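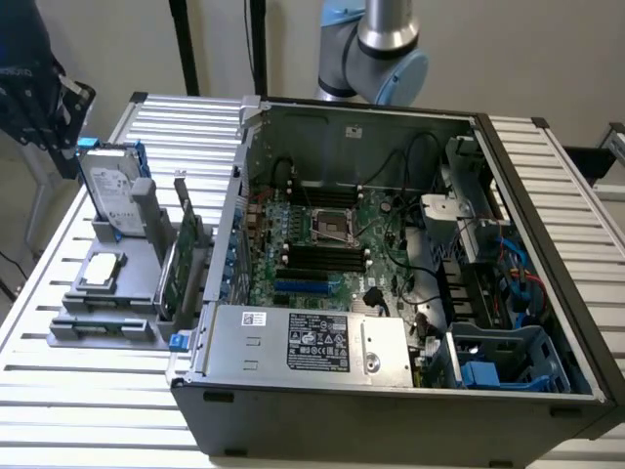

How are possessions counted when a basketball box score doesn't list them?

They are estimated from the other columns. Take field goal attempts, subtract offensive rebounds, add turnovers, then add free throw attempts multiplied by 0.44. Do this for both teams and use the mean of the two, as the teams in any one game should have near enough the same number.

The 0.44 is there to deal with trips to the line that don't end a possession, such as and-one free throws and technicals. It is a league-wide average, so a single game can be out by a possession or two either way. Over a full season the error mostly washes out.

Points per 100 possessions is then points divided by possessions, times 100. If your club side had 2869 possessions over the season, use that total directly. Do not average the game ratings, or the slow games will carry too much weight.

Iara Carrasco

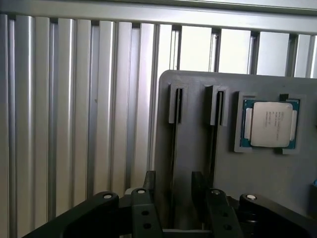 One addition on team rebounds. Some scorers log a ball knocked out of play after a missed shot as a team offensive rebound, and some leave it off the sheet. In the Fluvach league it is left off, and possessions come out too high if you only use the player rows. I went through 6 Dundero games with the play-by-play and the gap was there in every one. Check whether the team row is included in the total before you start.

Also check overtime. Pace is normally quoted per 40 minutes (48 in the NBA), so scale it by minutes played. Points per possession needs no such change.

Second answer

I just use 0.5 for the free throws — easier to do in your head. Kolach against Bogale in July came out nearly the same both ways. Scoresheets from before 2000 often have no turnovers at all so it won't work on those whatever number you pick.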